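Week 3 — Experts, voters and who gets to decide

Hi all, these are my rough notes from Saturday (September 19, 2020). I've kept them chatty, so please don't quote me in your essays!

We spent most of the hour on the Pullolbridge bypass vote. The town has up to 4,000 registered voters and the referendum passed by 583, even though the planners had advised against it in January. I find that gap fascinating — the advice was public and people had read it.

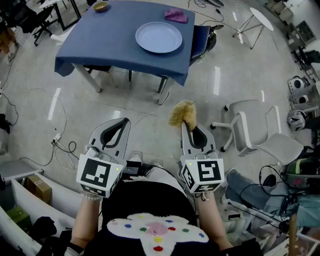
Two ways to read the result

Henk Michiels calls the first one "borrowed trust": voters lean on whoever they already like, and the report hardly matters. The second is plain disagreement about values. A planner can tell you how many trucks will use a road, but whether you want the road is your call (I lean this way, as you probably noticed).

For next week, read the Tanoli chapter and write 1,000 words on either reading.
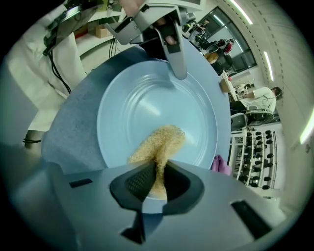 Does an advisory referendum bind the council?

Legally it doesn't, but very few councillors want to vote against a result that fresh, and Pullolbridge's went along with it.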